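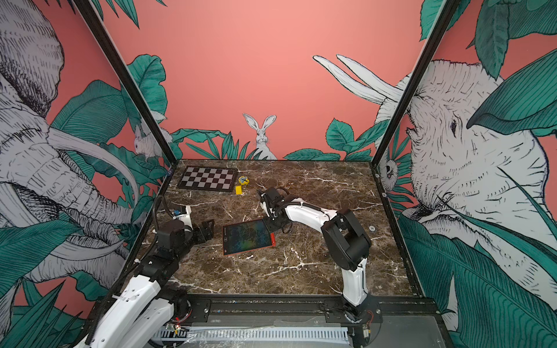

The return of the loud wall

By Ronja Ekström
16/12/2024

Gray had a good run. Gray sofas, gray floors, gray paint with names like fog and pebble. Then one winter everybody I know started buying wallpaper again, and not the polite kind. Leaves as big as dinner trays. Parrots. A whole jungle in the downstairs bathroom.

I went to Clomosby to find out why. Two trains and a bus, rain the whole way.

Skasudside is a print shop behind the old bus depot, eight people and a smell of warm paper. They do murals to order. You send the wall measurements, they send back rolls numbered for hanging, left to right. Hong runs the front desk and most of the arguments. "People come in asking for beige with a bit of something," she told me, not looking up from a tape measure. "They go home with flamingos."

Small rooms are where it starts. Hallways, closets, the toilet under the stairs. The thinking used to be that a big pattern shrinks a small room, so keep it pale. Hong thinks that's nonsense. A small pale room is a small pale room. Put something huge on the wall and you stop looking for the corners.

Corners, though. Corners are where the money goes wrong. No corner in an old house is straight, and a leaf that's off by a finger's width on one side will bother you every morning till you move out. The shop prints extra on each side for this. Wrap a little past the corner, cut, start the next sheet on a fresh plumb line. Don't trust the door frame. Don't trust the ceiling either.

The cost? Depends who you ask. At Skasudside a plain repeat pattern starts at $50 a roll, and a drawn mural goes for $70 a panel. A friend of mine did her whole entry hall in the cheap stuff from a closing-down sale and it looks great, frankly better than mine.

Mine is in the kitchen. Green herons on yellow. I hung it in February with my brother, who had never hung wallpaper and had opinions on it anyway. One heron has no feet. We cut the bottom edge twice and thats how it stays.

Back in Clomosby, lunch was soup at the Pellau, across the road. The owner papered her back room last year, tigers, orange on dark blue. Regulars complained for a week. Then they started booking it. Birthdays mostly, one small wedding. She says kids behave better in there becuase they've got something to look at, and the grown-ups talk more. Could be the tigers. Could be the wine.

Will it last? Hong shrugs. Her mother had brown and orange circles, her grandmother had roses, and both were scraped off by somebody who swore they'd never do it again. The paper she sells now peels off dry, in whole strips, no steamer. So the worry is smaller. You're not marrying it.

What she does ask people to do is tape a sample up for a week. Look at it at breakfast, look at it under the lamp, look at it when you're sick of everything. Half of them come back and order something bigger.

I missed the early bus. Went back in and bought two rolls of something with foxes. No idea where it's going.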